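Vokum–Flirnow railway

The Vokum–Flirnow railway is a single-track, metre gauge (1,000 mm) railway which connects the harbour town of Vokum with the inland market town of Flirnow, by way of Villalobos. It was built for the carriage of timber and slate, and it carries today mostly passengers. The line is known to people outside the district mainly for the collision at the Inwood loop on 12/1/18, after which the way of signalling the trains was changed on the whole of the line.

The railway is sometimes called the Slate Line in older guidebooks. This name is not used by the operator, and local people usually say only "the small train", to distinguish it from the main line at Flirnow.

Contents
1 History
2 Route
3 Inwood collision
4 Signalling
5 Rolling stock
6 Services
7 See also

History

The first proposal was for a horse tramway between the slate quarries above Villalobos and the quay at Vokum. The quarry owners paid for a survey, but the gradient was found too steep for loaded wagons to be brought down safely with the brakes of that time. The plan was left aside for several years and taken up again when a steam railway to Flirnow was already being discussed by the timber merchants. The two groups agreed to share the cost of the section that both of them needed.

Work started from the Vokum end. The cutting behind the harbour took much longer than planned, as the rock there is broken and the sides fell in twice during the first winter. The contractor gave up the work after the second fall and the company finished the cutting with its own men. Trains ran as far as Villalobos in the following May, and the extension to Flirnow was opened two years later.

Slate traffic was never as heavy as the quarry owners had promised. Timber, on the contrary, was carried in such quantity that extra sidings had to be laid at Flirnow, and for a long time there were two timber trains each day in addition to the three mixed trains. Passengers on the mixed trains complained often about the shunting at Villalobos, where the carriages could stand for a long time while wagons were put on or taken off.
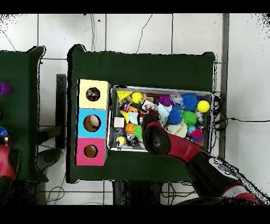

The goods traffic moved to the road after the new bridge at Vokum was built. The quarry branch was closed first and its rails were used for repairs elsewhere on the line. The company asked permission to close the whole railway, but the district refused on the ground that the road over the pass is often blocked by snow and the upper villages would have no other connection. After a long discussion about the debts, the line was taken over by the district and has remained in public ownership.

The stations at Vokum and Flirnow were rebuilt under the district. The original station building at Villalobos was kept, and its goods shed is now used as a bus garage.

Route

The line begins at Vokum Harbour, behind the fish market, and passes through the cutting to Vokum Upper, where the workshop is found. From here it climbs without interruption along the north side of the valley. The steepest part is immediately below Villalobos, and in autumn the trains carry sand for this part, where beech leaves lie thick on the rails.

Villalobos is the most important station between the two ends. It has two platforms and a siding for the permanent way train. After Villalobos the line turns away from the river, goes through a short curved tunnel and reaches the summit, at which there is a halt used mostly by walkers. The Inwood loop lies on the far side of the summit, in forest. There is no village at Inwood and trains do not take passengers there. The loop has a length of 400 metres, and it was made so long in order that two timber trains could pass each other.

From Inwood the railway goes down through open farmland. There are five level crossings on this section, three of them with barriers. The other two are on farm tracks, and the trains must whistle before both. Flirnow station is beside the main line station and is connected with it by a footbridge. There is no rail connection between the two, the gauge being different.

Inwood collision

The collision happened in the evening, when a train from Vokum entered the Inwood loop and ran into the rear of a train that was standing there with a fault in its brakes. Fog was present on the summit and the rails were wet. The moving train had slowed down for the loop, where the limit is 50 km/h, and its driver saw the red lamps of the other train only when he was already past the points.

The last carriage of the standing train was lifted off its bogie and came to rest against the bank. The leading carriage of the other train was damaged at the front but stayed on the rails. Nobody was killed. Several passengers and one driver were taken to the hospital in Flirnow, most of them with cuts and bruises, and the driver with a broken arm. The ambulances could not reach the loop directly, because the forest road was closed with a locked gate and the key was kept in Villalobos. The firemen from Flirnow cut the chain.

The enquiry was led by Candela Aguirre, a signalling engineer who had worked before on mountain railways in other districts. Her report described how the standing train had been reported to the control room by telephone, and how the message had been written in the book for the wrong side of the loop. The controller, who read the book and believed that the line through the loop was clear, gave permission to the following train. The report did not place the blame on the controller alone. It remarked that the book had the same form of page for both sides, that the lamp in the control room was poor, and that a similar mistake had been made once before and had been corrected in time without being reported to anyone above.

The report contained also a chapter on what happened to the passengers after the collision. They waited in the cold for a long time, and the staff on the trains had no list of how many people had got on at each station. The passengers of both trains were finally brought down to Flirnow on the permanent way train, which had no heating.

A case was brought against the district by two of the injured passengers and was settled before it came to court. The terms were not published.

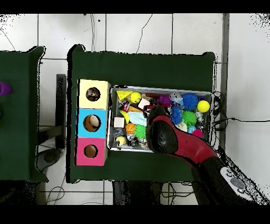
Tray of assorted toys beside a box with yellow, light blue and pink sections.

Signalling

Until the collision the railway was worked by telephone permission. The driver asked for the line at each loop and the controller gave it and wrote it down. The system was cheap and it worked well enough while the traffic was small, but it depended on the book being right.

Following the report, tokens were introduced as a temporary measure. A driver could not leave a station without holding the token for the section in front. This made the journey slower, as the tokens had to be exchanged by hand at Inwood, and a member of staff had to be sent there by road every morning. The temporary arrangement lasted much longer than was intended, mainly for the reason that the cable had to be laid new through the tunnel.

The present system uses axle counters. A counter at each end of the section registers the axles that go in and the axles that come out, and the signal stays at red until the two totals are the same. Heavy snow has sometimes disturbed the counter on the summit side of Inwood, and in such a case the section must be examined by a person on foot before the signal can be released. The telephones have been kept for emergencies.

A key to the forest gate is now carried on every train, and a second one is held by the fire station in Flirnow.

Rolling stock

None of the original steam locomotives survives in working order. One of them stood for many years in the public garden at Vokum, where the sea air did it much damage, and it was later moved under cover at the workshop.

Passenger trains are formed of two-car diesel units, painted cream with a green line under the windows. The units were bought second-hand and needed new wheels before they could be used on the sharp curves in the cutting. The damaged carriage from the Inwood collision was not repaired. Its seats and doors were kept as spare parts and the rest was scrapped. The carriage from the other train returned to service.

The permanent way train consists of a small diesel locomotive, two flat wagons and a closed wagon for tools. A snow plough can be fixed to the locomotive at either end.

Services

Trains run every two hours in winter and every hour in summer. The first morning train from Villalobos to Flirnow is timed for the school and is often full, with bicycles not accepted. On market days in Flirnow an additional train leaves Vokum Harbour early in the morning and comes back in the afternoon.

The greatest number of passengers carried in one day was 1,149, on the day of the May fair in Flirnow. Tickets are sold by machine at the three principal stations and by the conductor on the train at all others. Dogs travel free of charge.

During the fair the last train waits at Flirnow for the end of the fireworks, and the exact time of departure is therefore not given in the timetable.

See also
Vokum harbour
Flirnow main line station
Telephone permission working
Axle counter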